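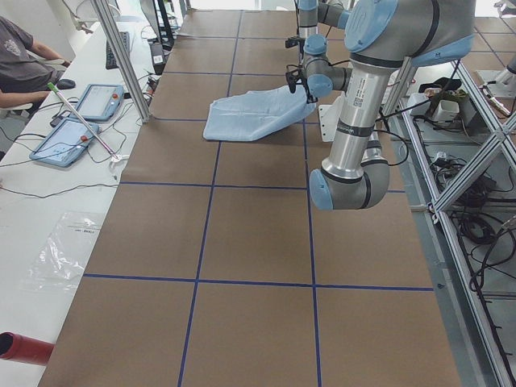 Cleiton Siqueira
Contributing writer, fiction

The Left Sleeve

The planner stopped at the left sleeve again, and Sulastri Siregar wrote the time in the log. 4:10 p.m. Build 349. Same place as the last build.

She scrolled up through the output. Stulon, the perception module, had found the collar, the hem and both cuffs. It had passed them on to Grunoda, which did the planning. Grunoda had worked out the right sleeve in one try, sent the path to the arms, and closed the step. Then it had asked for the left cuff and waited 300 milliseconds for an answer it didn't like.

"Cuff confidence low," she read out loud. "Replan."

It had replanned 16 times. Then it hit the limit and held both arms where they were.
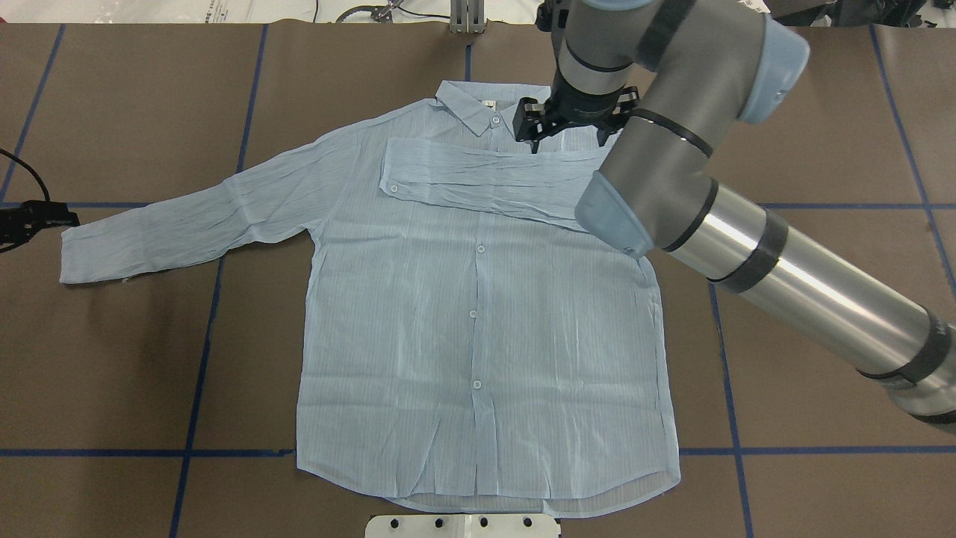

Right sleeve folded in, left sleeve still out.

The shirt was blue with a thin stripe. The test list called it garment four. Garments one through three were T-shirts and had passed in May, and the people at Savodell who paid for the work had been pleased with that. They wanted to know when it would do a dress shirt. Her manager had told them soon, and then he had walked over to her desk and asked her when.

She opened the recording and stepped through it. Stulon drew a green dot on each point it trusted and a yellow one on each point it didn't. The left cuff was green for most of the run. When the right sleeve came across the chest, the dot went yellow and moved. It moved a long way. It landed in the middle of the shirt, on the other cuff.

She sat back. There were two cuffs, and now both of them were on the left half of the shirt.

The fold had put them there. Stulon named a cuff by which side of the placket it was on. It had learned that from shirts laid out flat, with their arms spread. Once the first sleeve was folded over, it saw two left cuffs and kept changing its mind about which one Grunoda meant.

She called Sales, even though they were the wrong people to call, because Sales had written the requirement and she wanted to read it to someone.

"It says the system will identify each cuff by side," she said.

"Okay," said the man in Sales. "Is that bad?"

"Which side, after you fold it?"

He thought about it. "I'd say it's still the right cuff. It's just over on the left."

"That's what I'd say too."

"So tell it that," he said, and had to take another call.

It took her the rest of the afternoon. She didn't touch the network. She added a small table to the planner, one row for each part of the shirt, and a rule that a name was given once, at the start, and stayed with the part through every fold after that. When the arms moved a cuff, the planner wrote down where it had put it. If Stulon saw a cuff at that spot, the planner already knew which one it was.

She ran it in simulation 100 times before she let it near the arms. It failed on three of them, all for a reason she knew about and could live with until morning.

Then she laid the shirt out again and started the run. The right sleeve went over. The dot stayed green. The planner asked for the left cuff, got one answer, and took it. 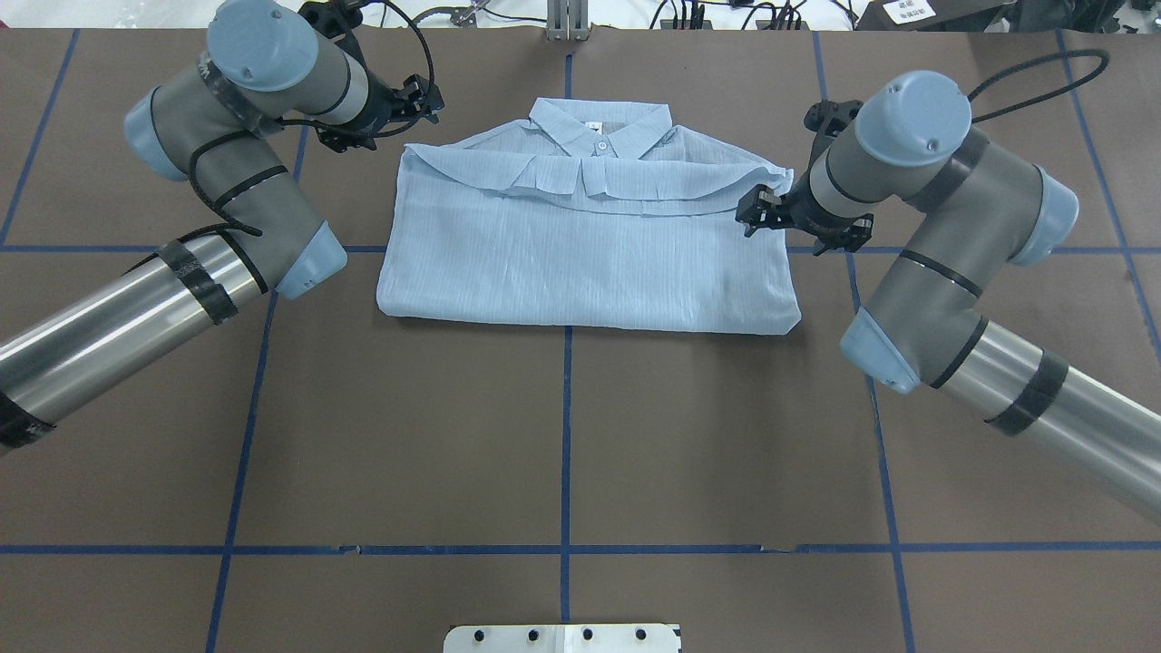 Garment four, build 350.

She should have gone home then. She saved the log, sent two lines to her manager, and put on her jacket. Then she took it off and sat down again.

There was a test further down the list that she had been skipping. It was the one where you didn't lay the shirt out first. You dropped it on the table however it fell, and the system had to find a place to start.
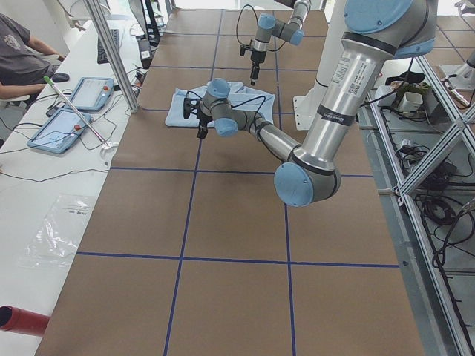
Her rule didn't help with that. It needed a name at the start, and a heap didn't have a left or a right. Stulon put up nine yellow dots and took four of them down. Grunoda asked for a collar. It waited, and asked again.

Sulastri watched the counter. She had the limit set at 16, the same as before, and her hand was on the mouse to raise it.

On the seventh try one of the dots went green. It wasn't the collar. It was a bit of the hem, hardly enough to close a gripper on, and the planner had no step that began with a hem.

She let the run time out. Then she opened a new file, typed "hem" at the top, and started on the first row.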